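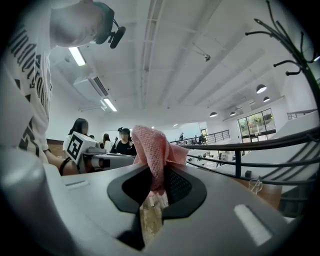 Pink mesh cloth, pinched and bunched up into a tall, folded peak.

If you have ever opened the drawer under the sink and had a damp ball of cleaning cloths roll out at you, welcome, you are among friends. Mine was like that for years. I would buy a nice new pack, use them for everything from the stovetop to the dog's feet, and then wonder why the whole kitchen smelled faintly like a pond by Wednesday. So this month's page is all about the mesh cloth, that thin, gridded, slightly scratchy kind that I have come to love more than is probably reasonable, with a few notes on the other cloths it shares a drawer with.

Why mesh?

A mesh cloth has an open weave, so water runs through it and air gets in afterward. A thick terry rag holds on to water for hours (mine will still be clammy the next morning if I leave it folded over the faucet), while a mesh one hung up properly is usually dry by the time I've finished my coffee. The little grid also gives you some scrubbing power without the harshness of a green scouring pad. I use it on plates, on the sink itself, on the outside of pans and on the sticky ring that the honey jar leaves on the shelf no matter how carefully I wipe the jar.

What it won't do is soak up a big spill. Don't even try, you'll just chase the milk around the counter! Keep a cotton towel for that, and bring in the mesh afterward for the film that's left behind.

Picking it up by the middle

This is the habit I'd most like to pass along, and it sounds too small to matter. When you take up a cloth, pinch it right in the center and lift, so that the rest hangs down in folds. Give it one good shake over the sink. Crumbs drop off the edges, the layers come apart, and you can see straight away whether there's a stain or a hole or a bit of onion skin stuck in the weave. Then lay it down and spread it with the flat of your hand.

If you pick it up by a corner, the wet side tends to fold in on itself and you end up wiping with the same dirty patch over and over. I did this for most of my adult life. My mother did too, and her kitchen was spotless, so take it for what it's worth.

Fold as you go

For counters and tabletops, fold the cloth in half and then in half again. That gives you 4 layers and a nice firm pad that fits under your palm. When one face gets grubby, turn it over, then open it up and refold it with a clean side showing. You can do a whole kitchen table this way without a single trip back to the faucet, and if you have small children and a table with jam on it you'll know what a blessing that is.

For the sink, the drain basket and anything with corners, don't fold at all. Bunch the cloth up loosely and let it be a bit of a mess. The peaks and creases get into places that a flat pad slides right over.

A word about wood

Mesh is fine on a sealed or painted surface as long as you go lightly. On bare or oiled wood I'd be more careful. I scrubbed a dull patch into my good bread board with one, pressing much too hard on a beet stain, and it took a couple of rounds of oil before it looked like itself again. Test underneath or at the back first, go with the grain, and dry the wood straight away with something soft. If you feel any drag or catching, stop and look, as there may be a splinter that has hooked the weave.

Splinters are hard on the cloth as well. Once a strand is pulled, the mesh starts to shed little fibers along that edge, and those end up on the table you've just cleaned. Trim loose threads close with small scissors. Please don't pull them! One tug and you'll have a ladder halfway across.

Washing them

I rinse mine in warm water at the end of the evening, squeeze (wringing hard twists the grid out of shape), and hang it by one edge over the oven rail. Then twice a week they all go in the machine together in an old zippered pillowcase, so they don't wrap themselves around shirt buttons. A regular warm wash does it for me, but check the label on yours, especially if it's a synthetic one. No fabric softener, ever. It leaves a coating, and a coated cloth just smears things about.

For the stubborn smell that sometimes builds up anyway, I fill the dishpan with warm water, stir in half a cup of white vinegar, and let the cloths sit for an hour before washing. Keep vinegar well away from bleach, of course, and rinse everything properly in between if you've been using both.

I've had a few letters about denture tablets, and yes, the old trick does seem to help. I had a tube of Flavudent in the bathroom cabinet left over from cleaning my night guard, dropped one tablet in a bowl of water with two grayish cloths, and they came out a good deal brighter. I wouldn't buy them specially, but if you have an odd one rattling around, there's a use for it.

Colors for jobs

This one changed things in our house. Every job gets a color, and the color never moves. Pink is for dishes and the sink. Blue is for counters. Yellow is for floors and boots and whatever the dog has brought in. The bathroom has its own set in white, which lives upstairs and stays there. I wrote it on a card inside the cupboard door, and even so I found a pink one in the garage last fall, wrapped around a bicycle chain. It was not invited back to the kitchen.

If you can only find one color, snip a corner off the ones meant for dirty work. A snipped corner can be seen from across the room and you don't need a card to remember it. On a mesh cloth, run a few stitches along the cut so it won't fray.

Where to keep them

Dry cloths want air, so I've given up on the drawer altogether. I have a narrow wire basket on the side of the cupboard, the Prallden one that hooks over the door, and I stand the cloths up in it like file folders. It holds 11 comfortably. You can squeeze in more, but then they start coming out in clumps, and we're back to the ball rolling out from under the sink.

A shoebox with the lid off does the same job for nothing. So does an old dish rack, if you've kept one.

For craft rooms and workbenches I like a hook at the end of the table, low enough to reach while you're sitting down. A cloth that's hanging within reach gets used. I keep mine beside the glue, having learned the hard way that wet glue wipes off in a second and dry glue is with you until you move.

When to let go

A mesh cloth has had its day when it stays slimy after a wash, when the grid has stretched so wide that your fingertips come through, or when it sheds every time you use it. Mine last a season or so with daily use. Before they go in the trash they get one last outing, on the grill or the wheels of the car, and after that I don't feel bad about it.

You can also cut the sound parts into squares and lay them in the bottom of flowerpots, over the drainage hole. The water gets out and the soil stays in. I did all the pots on the back step that way in April, and the geraniums haven't complained.

Next month: getting candle wax out of a tablecloth, and what to do about the iron afterward.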